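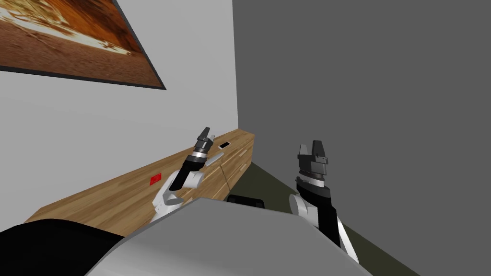 Firmensport

310 Kilometer in Etappen: Wie Betriebsstaffeln ihre Zeitpläne rechnen

27. September 2021

Der Brornau-Lauf führt über 310 Kilometer und wird von Betriebsmannschaften als Staffel bestritten. Gewertet wird die Bruttozeit vom Start bis zum Zieleinlauf des letzten Läufers. Wechselzeiten sind darin enthalten, ebenso Wartezeiten an Bahnübergängen. Die Ausschreibung sieht 10 Läufer je Mannschaft vor, dazu zwei Begleitfahrzeuge. Der Startbeitrag geht vollständig an die Fördervereine der Orte, durch die die Strecke verläuft.

Aus der Zahl der Läufer ergibt sich eine mittlere Belastung von 31 Kilometern pro Person. Gelaufen wird diese Distanz in mehreren Abschnitten mit Pausen von jeweils einigen Stunden. Für die Planung ist deshalb die Erholungsfähigkeit maßgeblich, weniger die Bestzeit über zehn Kilometer. Die Mannschaft des Pumpenherstellers Stesik hat ihre Aufstellung im Mai mit einem Testlauf unter Nachtbedingungen überprüft. Das Ergebnis: Der dritte Einsatz fiel bei fast allen Läufern deutlich langsamer aus als der erste, bei den schnellsten am stärksten. In der Folge wurden die längeren Abschnitte an das Mittelfeld vergeben.

Zeitplan und Startgruppen

Gestartet wird in Gruppen nach gemeldeter Zielzeit, die langsamsten zuerst. Damit soll erreicht werden, dass die Wechselzonen am zweiten Tag nur für ein begrenztes Zeitfenster besetzt sein müssen. Wer seine Zielzeit zu hoch ansetzt, erreicht die Zonen vor deren Öffnung und wird angehalten. Die Haltezeit wird nicht gutgeschrieben. Eine zu niedrige Meldung führt zu einem späten Start und im ungünstigen Fall zum Überschreiten des Zielschlusses.

Stesik kalkuliert je Läufer mit drei Geschwindigkeiten: Tag, Nacht und zweiter Tag. Höhenmeter werden gesondert zugeschlagen, und zwar nur bergauf. Gefälle bleibt unberücksichtigt, da der Zeitgewinn auf den Schotterabschnitten hinter Gurnuria erfahrungsgemäß entfällt.

Begleitfahrzeuge

Die Fahrzeuge arbeiten im Wechsel. Während das erste die laufende Gruppe betreut, steht das zweite an einem der Ruheplätze. Die Übergabe erfolgt nach Abschluss einer vollständigen Gruppe. Auf dem Teilstück durch das Morsytal ist das Mitfahren an der Strecke untersagt, der Verkehr wird über die Landesstraße geführt. Getränke müssen dort vom Läufer selbst getragen werden. Bei Kilometer 104 liegt die erste Zone mit Duschen und warmer Verpflegung, sie ist zugleich der letzte Punkt, an dem die Läuferreihenfolge ohne Zeitstrafe geändert werden darf.

Ausrüstung

Zwischen Abenddämmerung und Sonnenaufgang gelten Stirnlampe, Rücklicht und Reflexweste als Pflicht. Kontrolliert wird in den Wechselzonen, und zwar am startenden Läufer. Fehlt ein Teil, ist der Wechsel erst nach Ergänzung zulässig. Ersatzbatterien gehören in das Fahrzeug der aktiven Gruppe.

Ein Punkt der Ausschreibung ist neu: Bei Ausfall eines Läufers rückt der nächste in der Reihenfolge nach, alle weiteren verschieben sich um eine Position. Das freie Einsetzen eines beliebigen Ersatzläufers entfällt.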